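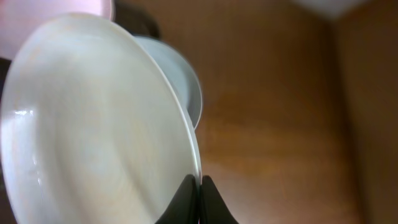 Pletari Brings Plate-Handling Robots to the Dish Room at Melley, and Gives the Crew Back Their Wrists

PRARNLEY, Jul 26, 2019 – Anyone who has ever worked a lunch rush from the wrong side of the dish window knows how the day goes. The plates come back, the plates get washed, the plates get put away, and then the plates come back again. At Melley, the staff restaurant that feeds the offices and workshops at Prarnley, that has been the rhythm of things for as long as the doors have been open, and the people who keep it going are very good at it. They are also, by two in the afternoon, pretty tired.

Pletari is happy to announce that Sala, its robot arm for sorting and putting away clean dishes, is now a regular part of the shift at Melley. After a trial that began in March, the restaurant has decided to keep the 2 arms it started with and to have them running through every lunch service.

Sala does one job, and we have tried hard to keep it that way. It picks up a clean plate by the rim, holding it on edge between two slim fingers, and sets it in its place in the cupboard or the rack. Then it goes back for the next one. It does not wash, it does not scrape, and it does not carry trays through the dining room. When the crew at Melley first sat down with us, we asked them which part of the work they would most gladly hand over, and the answer came back quickly and from nearly everybody: the reaching and the stacking. A plate weighs very little by itself, but a full lunch at Melley sends 486 of them through the dish room, and every one has to be lifted, turned and put somewhere.

Plates are harder for a machine than they look to a person. They are smooth and shiny, they lean on one another, and a glossy rim catches the light in a way that can fool a sensor about where the edge is. We spent a good part of the spring on that rim alone, working at Melley's own cupboards with Melley's own dishes, and with a great deal of patient advice from people who have been handling them for years. (It was the dish crew who pointed out that we were going in too low. We moved the grip, and the plates stopped tipping.)

What has changed for the staff

No positions were cut when Sala came in, and Melley made that promise in writing before the first arm was bolted down. The hours that used to go into stacking have mostly moved to the front of the house and to the prep counter. Crew members who wanted to learn cold prep have started doing so, with the training done on paid time. Those who like the dish room have stayed there, and they now run the machine as well: they start it, stop it, clear it when it gets confused, and decide which shelves it fills.

That last part matters a great deal to us. Sala's settings are on a small panel by the door, in plain words, and anyone on shift may change them. If the crew would like the bowls left alone today, the bowls are left alone.

It has not all gone smoothly, and we would sooner say so here than have you hear it at the counter. The arms were slow in the first weeks, slower than a practiced pair of hands, and on busy days the crew simply switched them off and did the job themselves. Sala now puts away 95 of every 100 plates without help. The rest are set aside for a person, usually because two have stuck together or one is sitting at an odd angle. Chipped plates are still checked by eye before they reach the machine, and Melley plans to keep it that way.

What comes next

Pletari will stay on site at Prarnley through the fall, and the next things on the list are saucers and the deep oval dishes, both of which the crew asked for. We are also working on making the arms quieter, after several fair remarks about trying to hear the radio.

Kitchens of any size that would like to see Sala at work are welcome to visit Melley during lunch by arrangement. Please write to the Pletari press desk to set up a time, and do come hungry.

About Pletari

Pletari builds small robot arms for kitchens, canteens and dish rooms, and develops each one on site alongside the people who will be using it.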